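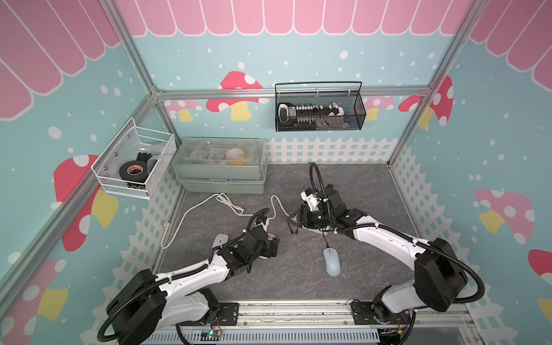
Suretti Robotics Club – Software Team

Forum > Software > Planning and Control > Two-arm mouse sort

Share 2 | Comments 6

prisadska_dev
OK so this is the mouse task everyone keeps asking me for. Two arms, one rail, a gray mouse by the left gripper and a pale blue one under the right. My problem is the planner. Each arm is fine alone, but when both want the middle of the floor the right one stalls until the left one times out. I ran 100 episodes in August and 69 finished. Anybody else get this with the Ernen planner?

gravelbox
Yep, same stall. You're planning each arm separately and locking the middle as one big zone, right? Chop it into smaller cells and release them as the wrist clears. Took me an evening.

ko_tenor
I'd disagree with that. Smaller cells just gave me more deadlocks. Plan both arms as one system and eat the slower solve – mine takes 33 ms and I don't care, the arms are slow anyway.

prisadska_dev
33 ms would be fine for me! My loop is way lazier than that. But does the joint planner know about cables? The blue mouse has its cord trailing up toward the gripper and there are white cables on the floor too, and my depth cleanup throws out anything that thin.

ko_tenor
No, it knows nothing about cables. I padded the object by hand.

gravelbox
Padding is a hack, sorry. Segment the cord and treat it as a soft obstacle. Also, is the wallpaper messing with your masks? All those white spots and red mushrooms would drive my segmenter nuts.

prisadska_dev
Walls are cropped out before the mask step, so the mushrooms are safe lol. Going to try the joint planner first, with padding (don't yell at me), then the cord mask if I still have the patience. Config is in the Ó Briain branch if you want to poke at it.

We use cookies to remember your login and settings. Accept | Manage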